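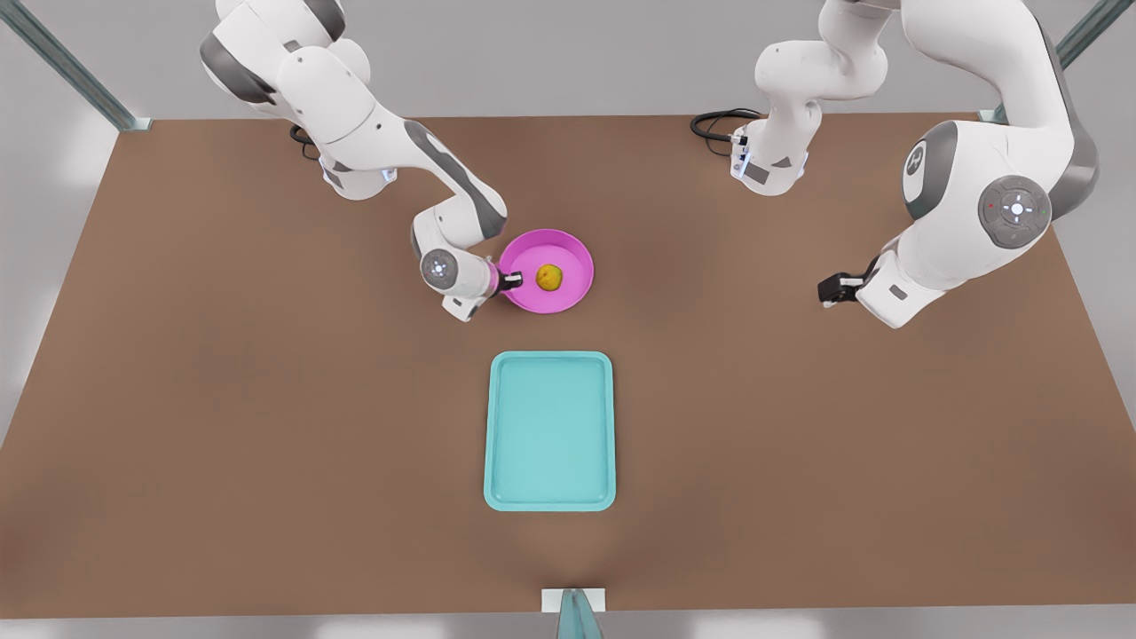 Figure 1. Pink bowl with a small yellow fruit, teal tray in front.

What We Throw Away: Fruit Waste in the Flellalley School Canteen

Term project report, Food and Society

1. How the project began

I started thinking about fruit in March, when I was on bin duty at Flellalley and noticed how many apples were going in with one bite out of them. Some had no bite at all. My grandmother would have had a fit! She kept every bruised plum for jam, and I suppose a bit of that has rubbed off on me, so when we were asked to choose a topic I already knew mine.

My question was a simple one. Does the way fruit is put out in the canteen change how much of it gets eaten? I had a feeling that it did, but a feeling isn't much of a report.

2. What I did

The canteen ladies very kindly let me set up beside the till for 2 weeks. In the first week the fruit stayed where it always has been, in a deep steel tub under the counter, whole and unlabelled. In the second week I moved it up to eye level in coloured bowls borrowed from the art room, and the oranges were cut into quarters (this took far longer than I had planned, and I smelled of orange through most of maths).

At the end of each lunch I emptied the fruit bin onto newspaper and counted every piece that was less than half eaten. Four orange quarters were counted as one orange. I also put out a short survey, and 40 students filled it in, mostly from the younger years.

3. What I found

Over the whole project I counted 232 wasted pieces, and more than half of them came from the first week. Apples were the worst in both weeks. Oranges improved the most, and the survey gives a fair idea why: the most common answer to "What puts you off fruit at lunch?" was that peeling is messy and there isn't time before the bell.

Bananas puzzled me. Hardly any were thrown out in either week, but quite a few went home in bags, and I have no way of knowing whether they were eaten on the bus or went black at the bottom of a locker.

4. Problems along the way

The second week was a good deal warmer, and people may simply have wanted something juicy. The Brelis Cup was also on, so one whole year group was away for a lunch and I couldn't adjust for them properly. I would also have liked to weigh the waste, but the canteen scale was needed for the baking.

5. Where it could go next

The canteen has kept the bowls at eye level, and I'm very pleased about that. Cutting the oranges is harder to keep up because it needs an extra pair of hands before lunch. I'd love to see somebody try smaller apples next year. The ones we get now are enormous, and several students wrote that they could never finish one.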